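Condcombe Neighbors Help Board
Toys, Games & Kids' Stuff

Is a magnetic fishing and counting set worth the money, or is it just more pieces to lose?

Posted by Garnet Ouellet

My sister-in-law passed along a wooden fishing set with a counting board, and I'm trying to decide if it stays or goes to the February swap at the Brellum hall. The box is long gone. Whoever wrote the listing she bought it from promised it "teaches math, languages and focus," which sounds like a lot to ask of a bunch of painted fish.

My son is a little over two. So far his idea of fishing is to put both hands in the bowl and throw. I've moved everything into a plain bowl because the bag it came in had a hole in the corner, and I put a tablecloth down, which at least keeps the noise down a bit. There are cards in with the fish too, and I have no clue what I'm supposed to do with those. I don't read Chinese and neither does anyone in the house.

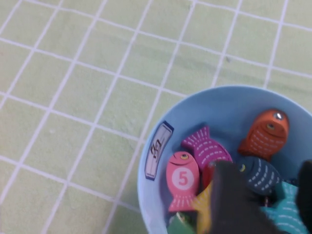 Fish and one of the cards in the blue bowl.

What I'd like to know:

Does any kid really learn numbers from a set like this, or do they just like the fish?

Should the cards stay in the same bowl or get put away?

Is there a sane way to store it all? I've seen a divided wooden tray from Clikstead for 45 dollars and I refuse to believe that's necessary.

I'd rather hear from people who have had one for a while than from people who just unwrapped one. Everything is great the first week.

tallpines_mom
69 helpful votes

We've had a similar one since my oldest was in preschool, so I'll give you the unglamorous version. The fish are what they like. The numbers on the fish mean nothing to a two-year-old, who is grabbing the pink one because it's pink. Mine didn't connect a printed 5 with five of anything until well past four, and I'd put that down to climbing the stairs and counting out crackers before I'd give a toy the credit.

The counting board is a different story, and I'd look at that before you give the set away. Pegs in holes are good for small hands. You can ignore the math for a year and just let him pull pegs out and put them back. Later on he can match the number pieces to their spots, and after that you can talk about how many. I wouldn't sit him down with fish and pegs together. Pick one, put the other up on a shelf. When I had both out at the same time I got neither fishing nor counting, I got soup.

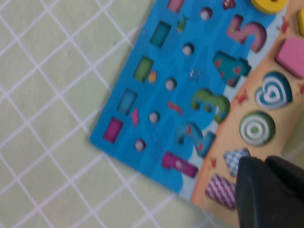 Do the number pieces have to be learned in order?
Start with whichever one the child likes, often the number of his own age, and leave the order for later.

As for the cards, take them out of the bowl. They bend, they get chewed, and they're no use to him right now. Put a rubber band on them and stick them in a drawer. If you ever want to use them, ask someone who reads the language what they say. I wouldn't trust a phone app for it. Ours told me one card said "furnace."

And please check the fish over before he plays again. If there's any metal or a magnet on a piece, tug on it. Hard. If anything wiggles, that piece goes in the trash, I don't care how cute it is. A swallowed magnet is an emergency room trip, and "two and throws things" is right in the age where I'd only have that stuff out with me sitting there. If you don't have the box, you don't know what age it was sold for, and a listing won't tell you the truth about that.

R. Petersen
2 helpful votes

get the tray. we have the tray and its great, everything has its place

Garnet Ouellet

Thanks, tallpines. I tugged on every fish after he went to bed. They all seem tight, but they're going up on the closet shelf until he's older and the board stays down here. The cards are in the drawer with the takeout menus.

Petersen, how long have you had the tray?

R. Petersen

got it saturday

dockside_dad
12 helpful votes

Not buying the tray either. Any shoebox with a lid will do the same job. Pegs go in a jar that once had jam in it, with the lid on tight, and the jar goes in the shoebox. I'd be surprised if a kid that age sorts anything back into compartments no matter what the ad shows.

One thing I'd disagree with above: I wouldn't leave the pegs down all the time at two. Depends on the size of them, but mine went straight in the mouth. Try them against one of those small-parts tester tubes, or the inside of a toilet paper roll if you don't have one. If a piece drops through the roll, keep it out of reach when you're not right there. The board by itself he can have whenever.

Also, swap people will take a set with missing pieces, so there's no rush. Mine went with three fish gone and it was off the table before I'd found my coat.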